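Ribbing (textiles)

Ribbing is a knitted pattern in which columns of knit stitches alternate with columns of purl stitches. The resulting fabric stretches easily across its width and springs back, so it is often used for cuffs, collars, waistbands and the tops of socks.

The simplest form, one-by-one rib, alternates single stitches. Two-by-two rib has wider columns and a deeper texture. In hand knitting, ribbed edges are usually worked on smaller needles than the rest of the garment. Machine-made ribbing may be knitted separately and sewn on.
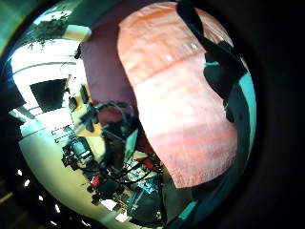
Pink band with fine vertical ribbing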